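Ticket 554: Arm faults out on fridge door open, kitchen sim
Status: Resolved, one follow-up open
Opened by: Jocelyn Beaulieu
Opened: 27 Aug 2024
Component: Amo motion stack, kitchen scene set
Priority: High (blocks the nightly run)

Summary

The door-open task on the French-door refrigerator stops with a joint torque limit fault shortly after the gripper closes on the handle. The drawer tasks in the same kitchen pass. The fault started showing up in the nightly after the scene set was rebuilt on the Zandville machine.

Steps to reproduce

1. Load the kitchen with the sage-green cabinets and the gray French-door fridge.
2. Start the door-open task with default settings.
3. Let it run at normal speed. No need to slow it down.

Expected: the door swings open and the arm backs off to the ready pose.
Result: the gripper closes, the pull starts, the door does not move, joint 4 hits its limit and the controller drops to safe stop. The log line is always the same:

E_TORQUE_LIMIT joint=4 phase=pull state=SAFE_STOP

Jocelyn, first entry

Ran the nightly job again by hand with 1,000 episodes. 841 of them ended in the fault above. The rest finished, but I don't trust those yet. In the ones I replayed, the fingers slipped off the handle and the task checker still marked the episode as done, so we may have a checker problem on top of the real one.

I first suspected the base position, because the arm stands close to the fridge in this layout and the elbow doesn't have much room. Moved the base back and reran. Same fault, same joint. Put the base back where it was.

Then I thought it might be the planner picking a bad elbow solution. Forced the other solution. The approach looked smoother but the pull still stalled at the same point.
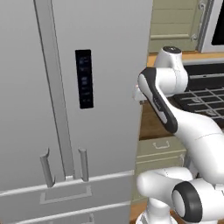 Castillo team, reply

We had a similar stall on a dishwasher door in June and it was the collision mesh. Can you turn on contact drawing and check whether the door is touching anything when the pull begins? Also please attach the hinge settings from the asset file. The visual model and the physics model come from separate exports, so the door can look fine and still be wrong underneath.

Jocelyn

Contact drawing is on. There are contacts before the arm gets anywhere near the fridge. The lower edge of the right door overlaps the top of the freezer drawer in the collision mesh. It is a small overlap but the solver holds the two parts together, and the door behaves as if it were locked. The drawer can still slide out because its joint axis runs along the overlap, which would explain why the drawer tasks pass.

Hinge settings attached. Damping on the right door is set to 80. The left door has the default. I can't find a commit that explains the difference.

Brudus support, reply

That damping value looks like it was carried over from an old test asset. It should not cause a full stall by itself, but together with the overlap it will make things worse. Try this in order, one change at a time:

1. Trim the door collision mesh so it clears the drawer. Do not touch the visual mesh.
2. Rerun without changing the damping.
3. Reset the damping to default and rerun.

Please don't raise the torque limit to get past the fault. The real arm uses the same limits file and any change there goes out with the next sync.

Jocelyn

Understood on the limits file. I had raised it locally during an earlier test and have reverted it. It was never pushed. Checked the diff twice.

Results:

After step 1, the door moves. Joint 4 still trips on some runs, late in the swing, when the arm is stretched out.

After step 3, no torque faults. Full batch run overnight, clean. Peak load on joint 4 stays well under the limit for the whole pull.

The slipping is a separate matter and it still happens now and then. When it does, the checker passes the episode as long as the gripper ends up in the ready pose. It never looks at the door angle. That means older pass rates for this task are too high, and anyone who used them should know.

Castillo team, reply

Confirmed on our side with your trimmed mesh. We'll regenerate the asset so the fix doesn't get lost at the next export. Please leave your patched copy in place until then.

Resolution

Cause: collision mesh overlap between the right refrigerator door and the freezer drawer, made worse by a leftover damping value on the right hinge.

Fix: mesh trimmed, damping back to default. Torque limits unchanged.

Nightly run turned back on.

Follow-up

Task checker to read the door angle at the end of each episode before marking a pass. Assigned to Jocelyn. Old door-open results are flagged in the results table and should not be quoted until they have been scored again.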